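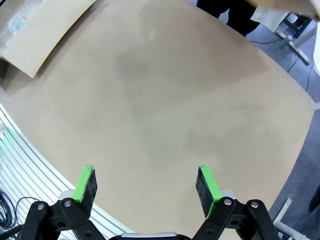
Gesard Community Help > Robotics > Student projects

Two-arm packing task: second case keeps landing on the first

Posted by hiteria_team on Thursday

We are a student team on the automation module at Buscombe and our project, Hiteria, is a packing task. Two arms have to put two pairs of glasses into an open cardboard box lined with bubble wrap, one behind the other, both lying straight. After that the flaps get closed, but we are not at that stage yet.

We have recorded 389 demonstrations by teleoperation and trained one policy on all of them. The first item nearly always goes in well. The second one is the problem. In our last test we ran 17 attempts and the second item ended up on top of the first, or tilted against the wall of the box, in most of them. Sometimes the gripper also keeps pressing down after the item is in, and the bubble wrap bunches up under it.

What we have checked so far: the wrist cameras have been recalibrated, the box starts at the same place on the table, and the grippers close fully. The pads on the fingers are the soft dark ones and they hold clear plastic well enough.

We have to show this at the Padilla student day in December and would like to know whether to record more demonstrations or change the way we do the task. The right arm does its placing from nearly straight above, with the gripper pointing down into the box.

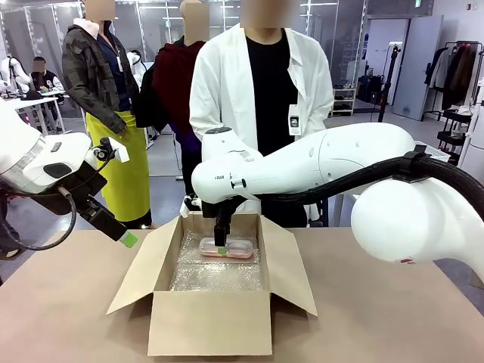

3 answers

flatpack_ed

I would look at the bubble wrap before recording anything else. When we did a similar task our liner moved a little on every run, so the bottom of the box never looked the same twice to the wrist camera. Clear wrap also shines under ceiling lights. Clear item on clear liner is a hard combination.

Things to try, in this order:

1. Tape the liner down at the corners. Leave the middle loose if the rules say it has to be loose.
2. Check the release height in your recordings. If your operators push the item down before opening the gripper, the policy will push too. Let go slightly above the liner.
3. Split your test results by which item goes in first. You may find one order works much better.

More demonstrations will help only if they are the right ones. We went from 300 to a good deal more and saw no change until we threw out the bad ones.

hiteria_team

Thanks. We went through the recordings and you are right about the pushing. There are 4 of us taking turns on the teleoperation and two of us push the case down every time. We had never agreed on a release height.

The order was not fixed either. We have now decided that the pink pair goes at the back and the green pair at the front, both lengthways across the box. We would like to keep the liner running up the walls, as the task sheet asks for that.

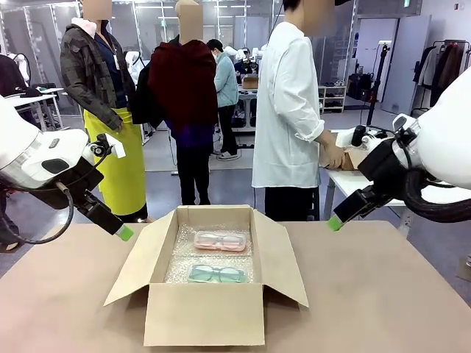 m_kettering_lab

Agree with the above about release height. Two more points.

Your policy needs to be able to see the first item when it places the second. If the arm comes in from straight above, the gripper can hide the back half of the box from the fixed camera. Play back a few failed runs from that view only and see if you could do the placing yourself with what it shows. If you couldn't, tilt the approach or move the camera.

Also record some recoveries. Start with an item already tilted against the wall and have the operator straighten it. Fifty or so of those did more for our group than a whole week of clean runs. Keep them in a separate folder so you can train with and without.

For the closing stage, do the side flaps first and use both arms together. One arm on its own drags the box along the table.

greenpad

Same problem here, following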